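Nutby Parts Library
Minutes of the monthly meeting, 20 July 2020

Present: seven members, plus the secretary. The June minutes were approved with one correction: the shelf brackets were ordered but have not been paid for.

1. Sorting of mixed trays

The secretary put the sorting table on first, as the discussion ran out of time last month.

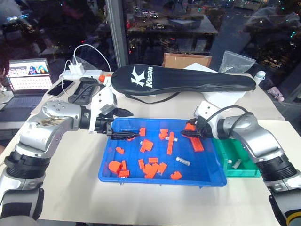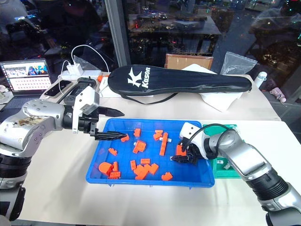 The blue tray, with the green one beside it.

The proposal is to keep all orange building pieces together in blue trays and to put everything else in green ones. The chair asked what problem this solves. The member who wrote the proposal said that people borrowing pieces for a project usually ask by color. Two members said they have never once been asked by color. They are asked for long bars, or studded blocks, or "something to go under a wheel," and a tray of orange odds and ends does not help with any of those.

It was also noted that the orange tray is not all orange. There are small metallic parts mixed in with the blocks, and a tray that is supposed to hold one kind of thing should hold one kind of thing. The proposer said the sorting is still going on. The chair asked when it will be finished and did not get a date.

A member asked whether any of the metallic parts are batteries. Opinions differed. If they are, they should not be sitting under blocks in an open tray, and they should not go home with a borrower by accident. Agreed that anything that might be a battery comes out and goes into the lidded box by the sink until someone has checked it.

On joined pieces: the present rule says pieces are taken apart before they go back in a tray. The proposer wanted to relax this for small clusters, saying it takes too long and hurts the fingers. The chair was not persuaded. A cluster takes up the room of a single piece, gets handed out as one, and comes back as four or as none. The rule stands.

Agreed to try sorting by shape instead, in one blue tray only, until the October meeting. Long bars, flat pieces and rounded pieces will each get their own section. The proposer asked that it be recorded that color was easier. It is recorded.

2. Dividers from Lecomte

Lecomte has quoted for 16 tray dividers. The secretary passed around the quote. Several members doubted that the dividers will fit, given that our trays narrow a little toward the bottom and the quote gives only one width. The supplier says they are "universal." The meeting has heard that word before — the lids bought last year were universal too, and they are in the closet.

Agreed to ask for one divider as a sample before ordering any more. If Lecomte will not send one, cardboard will do.

3. Fluvska labels

The sample sheet of Fluvska labels was stuck to a spare tray after the last meeting. Three of them had curled at the corners by this meeting. A member said the tray may not have been clean. Another said that trays in this room will never be clean, so the labels had better cope. No order. The secretary will try writing straight on the rim with a paint marker and report back.

4. Budget

We have $200 left for storage this year. The member from the Pritau branch asked whether some of it could go toward their new shelves. The chair said the Pritau shelves were supposed to be covered by Pritau, and that this was agreed in writing. The member from Pritau said the writing was not clear. The secretary will find it and bring it next time. Nothing to be spent before then except the divider sample and the marker.

5. Lending

There was a long talk about whether to count pieces out and in. In favor: we lose pieces, and we do not know how many. Against: it would take the whole evening, and last time the counts did not agree with each other even before anything was lent. One member suggested weighing the trays. The kitchen scale is not very exact, and the chair wondered what we would do about a tray that came back a little light. No decision.

6. Other business

The sorting table wobbles when leaned on. To be looked at.

Someone has been leaving the window unlatched. Please latch it.

Actions
Secretary: Lecomte sample, paint marker, Pritau letter.
Proposer of item 1: shape sections in one blue tray; possible batteries to the lidded box.
Chair: table legs.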